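Hinged-Lid Rice Cookers: Cleaning and Daily Use
Poirier Housewares Help Center
Last updated March 23, 2021

Scope

These answers apply to electric rice cookers with a hinged lid and a lift-out inner pot. Where the manual for your model says something different, follow the manual. Written by Zofia Grabowska, reviewed by Réjean MacPherson, service desk.

How often should the lid be cleaned?

After every use. Starch vapor condenses on the inside of the lid and dries to a thin film. The film is easy to remove the same day and takes much longer after two or three cooking cycles.

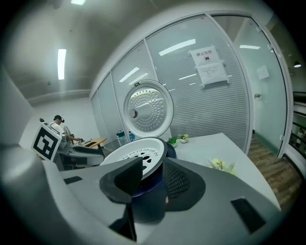 Cleaning the lid starts with the power cord out of the wall outlet and the cooker cool to the touch. Open the lid all the way and wipe the inner face with a soft cloth dampened with warm water and a drop of dish soap. A smooth lid needs one pass. A lid like this one, with rings of small embossed dots around a raised center, holds residue between the dots, so work along each ring with a soft toothbrush and then wipe again with clean water. Finish at the outer rim. Leave the lid open until it has air-dried.

Can the lid go in the dishwasher?

Only a detachable inner lid, and only if the manual lists it as dishwasher safe. The outer lid stays on the cooker and is wiped by hand. Don't hold it under a running faucet. Water that gets into the hinge or the lid housing can reach the temperature sensor on models that have one there.

How do I clean the steam vent?

Pull the vent cap straight out if your model has a removable one. Some caps turn a quarter of the way counterclockwise before they release. Separate the halves, rinse, and check that the ball or flap inside moves freely. Soak in warm water for 30 minutes if it sticks. Put the cap back before the next cycle. Without it, starchy water can boil over onto the control panel.

Where should the cooker stand?

On a level, heat-resistant surface, with enough space behind it for the lid to open fully. Keep it out from under wall cabinets while it is running. Repeated steam will lift veneer and soften cabinet glue. Keep plants, paper and anything plastic away from the vent. Route the cord so that it does not hang where someone could catch it.

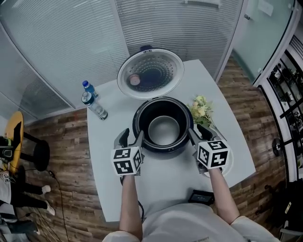
Can I wash rice in the inner pot?

It depends on the coating. Stainless steel pots are fine for washing rice. Most nonstick coatings will tolerate it, but they wear faster, and a separate bowl is the better choice if you cook daily. Wipe the outside of the pot before it goes back in the cooker in either case. Water on the underside causes a crackling sound on the heating plate and leaves scale.

What can I use on the inner pot?

A soft sponge and ordinary dish soap. Do not use steel wool, scouring powder, or the green side of a two-sided sponge. For stuck rice, add warm water to cover and leave it for 45 minutes. Do not pour cold water into a hot pot. Sudden cooling can warp the base, and a warped base makes poor contact with the heating plate.

How do I remove an odor that stays after washing?

Fill the inner pot with water to the two-cup line, add a tablespoon of lemon juice, close the lid and run one ordinary cooking cycle for 20 minutes. Press Cancel, unplug the cooker and let it cool with the lid closed. Then empty the pot, wash it and wipe the lid.

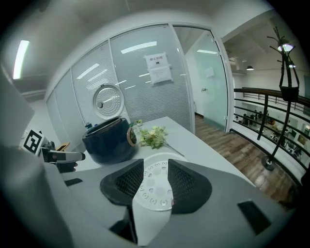
If the smell is still there, check the gasket. Silicone absorbs odors from seasoned rice and from long Keep Warm periods, and a gasket that still smells after two treatments should be replaced. Also look in the condensation collector, if your model has one. It is usually at the back, near the hinge, and is easily forgotten.

Is it safe to leave rice on Keep Warm overnight?

We don't recommend it. Follow the limit given in the manual, and use 11 hours as the upper limit for plain white rice where the manual gives none and the cooker holds at least 140°F. Mixed or seasoned rice should be taken out as soon as it is done.

The bottom layer is brown. Is the cooker faulty?

Usually not. Check these first:
Rice was not rinsed, and starch settled on the base.
Grains or scale are stuck between the pot and the heating plate.
Water was below the line for the type of rice.
The pot is not seated flat. Turn it slightly left and right after inserting it.

If none of these apply, the thermostat may need service.

How do I order a replacement part?

Find the model number on the rating label, normally on the underside. Send it to the parts desk, attention Rhonda Lemieux, with the name of the part you need. Gaskets and vent caps are stocked. Inner pots are ordered from the maker and may take longer to arrive.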